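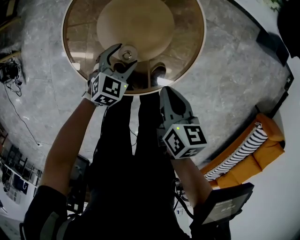

Cladeck
Version 2, released 30 Dec 2021

Cladeck is a dataset of household electricity readings with matching indoor temperature and humidity. It was put together for work on load forecasting in small apartments, where one appliance can dominate the total. The data come from apartments in the Chien and Eltirari buildings, both heated by electricity.

Contents

readings/ holds one CSV file per apartment per month. Each row is one interval.
meta/ holds floor area, number of rooms, heater type and meter model.
tools/ holds the script that merges raw logger output into the files above.

Columns in readings/

ts - start of interval, local standard time, no daylight saving shift
kwh - energy used in the interval
temp_c - indoor air temperature
rh - relative humidity, percent
flag - 0 for measured, 1 for filled, 2 for missing

Sampling

Meters were read every 10 minutes. Temperature and humidity were logged on the same clock, with one logger in the main room of each apartment, at table height and away from direct sun.
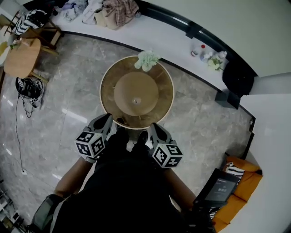
Loggers in the Eltirari building drifted against the meters by almost 2 minutes a month. The merge script corrects this with a linear shift between clock checks. Gaps shorter than an hour are filled by interpolation and flagged. Longer gaps are left empty. No filling is done on kwh, whatever the length of the gap.

Known problems

The September files for Chien have a meter change partway through. The old meter rounded to two decimals and the new one to three, so the small overnight loads look different on either side of the change. Do not train a standby detector across it.

Humidity above 95 percent is clipped by the sensor.

Daily totals should be computed from all 24 hours or not at all. Partial days are kept in the files.

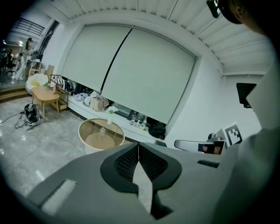 Stultora asks whether the clipped humidity rows could carry a flag of their own, as they now pass for measured values and skew the monthly means. A separate value is planned for the next version. Until then, filter on rh directly.

Splits

No official split is provided. Split by apartment - splitting by date leaks the habits of a household into the test set.

License

Free for research and teaching. Redistributed copies must keep this file and the meta/ folder.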